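Skambridge Allotment and Garden Society
Minutes of the winter meeting, held in the Rawat Room, December 1, 2024

Osvaldo Meireles took the chair and welcomed everyone in out of the rain, with a particular hello to the new plot holders from the Brinberg Lane end, who had been told the meeting would be short and were very kindly forgiving when it wasn't. Apologies had come in from four members, two of them with heavy colds, and the meeting sent them its love and a jar of the plum jam.

Minutes of the last meeting
These were read and agreed, with one correction. The pears which won second place at the autumn show were Conference and had been put down as Comice. The grower was very gracious about it.

Matters arising
The gate padlock has been changed and the new code has gone round by letter. Anyone who hasn't had theirs should speak to Osvaldo, and please don't write it on the gatepost, as happened last time. The skip was well used and went away full. There was some fond discussion of the old wheelbarrow that went with it, which several members remembered from their first summers on the site.

Water
This took up the larger part of the evening. The lower tap has been running slowly since the dry spell, and those on plots 9 and 11 have been carrying cans down from the top tank, which is a long walk on a warm evening and no fun at all with a bad hip. The meeting talked over whether to have the pipe dug up or to put in a second tank by the hedge. Osvaldo had been to see the tank at the Brinberg site, which is fed from a shed roof, and came home rather taken with it – their beans were a picture, he said, even in August. It was pointed out that our shed roof is smaller and faces the wrong way for the gutter. After a good deal of friendly back and forth it was agreed to get a price for both and decide in the spring. In the meantime the upper tap will be turned off for the winter as usual, so do fill your cans now if you have something under cover.

Seed order
The Pusow catalogue has arrived and was passed round during tea, coming back with a good many corners turned down. Orders over £50 go carriage free, so we will club together again as we did last year. Lists to the chair before Christmas, please, in capital letters if your handwriting is anything like the secretary's. There was strong feeling about the runner beans, which came up patchily last time, and it was agreed to try a different sort alongside the old favourite. Broad beans did well for nearly everybody.

Paths and hedges
The main path is slippery by the compost bays and members are asked to take care there. Wood chip is promised and will be tipped by the gate. Take what you need for your own stretch, and if you can manage a barrow for a neighbour, so much the better. The hawthorn will be cut back before the birds start nesting. Thanks were given to those who had already made a start on the bramble, and came to the meeting with the scratches to show for it.

Plant sale
It was agreed to hold this in May once more, in the hall if we can have it and on the grass if we can't. We took about £4 a head last time, counting the cakes, and the meeting was very pleased with that. Tomato plants went first and we could have sold twice as many, so anyone with a spare windowsill is asked to sow a few extra. Pots and trays are always wanted, washed if possible.
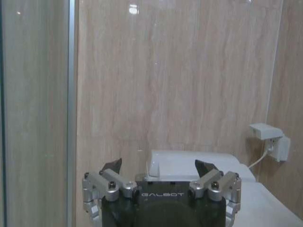 Offers of cakes for the sale can be left until nearer the time, though two fruit cakes and a lemon drizzle were promised before people had got their coats on. The next meeting will be in the same room, and the chair will bring the tank prices with him.

Contact the secretary | © Skambridge Allotment and Garden Society | Back to top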